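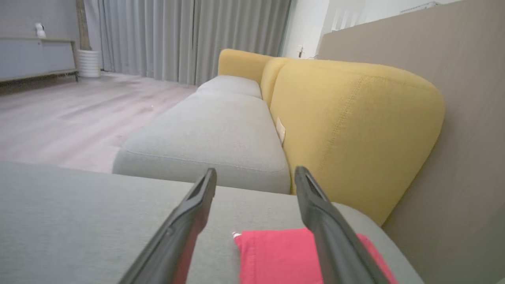

Coral-pink cloth, folded, on a light gray sofa cushion.

Trumdale Everyday Cloth

Okay, I'll admit I have a favorite in the shop and it's this one. I started selling the Everyday Cloth two summers ago from a folding table at the Turketley market, and it still goes faster than anything else I carry (the aprons are catching up, slowly!).

It's plain cotton with a flat weave, hemmed on all four sides. I use mine for drying glasses, wiping down the counter, lining the bread basket and, more often than I'd like, mopping up after the dog. It's a bit stiff out of the bag. Wash it twice before you judge it, please.

Size: 54 x 42 cm
Colors: Watermelon, Oat, Deep Blue
Care: warm wash, tumble dry low, no fabric softener
Sold in packs of 2 or 7

Watermelon does let go of some color in the first wash, so keep it away from your white shirts. Afaf Chidiac, who sews all the hems for me, switched to a heavier thread this spring and I haven't had a single one come back unraveled since.

The 7-pack comes tied with cotton tape, and I'll write a gift note if you leave the words in the order box. Orders in by noon on Saturday go out with the next pickup. If you want a color I've run out of, send me a message and I'll put you on the list for July, when the next batch gets dyed.

Najwa Jaber, Trumdale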